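Freezing soup flat, and why I stopped using the big containers

I have been freezing soup in one form or another since we moved to Prullau, and for most of that time I did it badly. I would make a full pot, let it cool on the stove for too long, ladle it into the deepest container I owned and put it in the chest freezer. Getting it out again took most of a day in the fridge, and the middle was still a lump at dinner time.

The problem is thickness. Heat has to leave a block of soup through its surfaces, and the time needed goes up with roughly the square of the depth. Halve the depth and the core freezes in something like a quarter of the time. The same applies when thawing, with the added trouble that the melted outer layer insulates the frozen part.

So depth is what I control now. Shallow portions, well spaced, no stacking until they are solid.

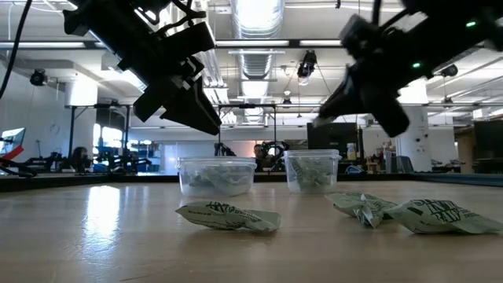

Cooling before freezing matters more than I used to think. The USDA guidance is to get cooked food into the fridge within two hours, and a deep pot left on a burner does not cool quickly. I stand the pot in a sink of cold water and stir it every few minutes. Once the steam is gone I portion it and refrigerate it uncovered until cold, then put the lids on. Lidding it early traps condensation, and that ends up as frost on top.

Headspace: soup is mostly water and expands by nine percent or so on freezing. I leave a finger's width. Filling to the rim will pop a lid, and I have scraped enough lentil off the freezer wall to stop testing this.

Some things do not survive. Potato goes grainy. Pasta keeps absorbing liquid and falls apart. Cream can split, so I add it after reheating. Beans, lentils, carrots, cabbage and most stocks are fine. Demyd Lysenko, who got me into making borscht in quantity, holds back the dill and sour cream until serving, and I now do the same.

Labeling is masking tape and a marker: contents, month, number of servings. I tried keeping a spreadsheet and gave up by October. At the last clear-out the freezer held 39 portions, 3 of them with no label. One was chicken stock. The other two were split pea from before I wrote anything down, and they went in the trash.

Reheating is from frozen, in a covered saucepan with a splash of water over low heat. Once it loosens I turn it up and bring it to a full boil. Salt gets adjusted at the end.

Next batch is barley and mushroom. I expect the barley to swell, so I plan to undercook it and freeze a single portion first.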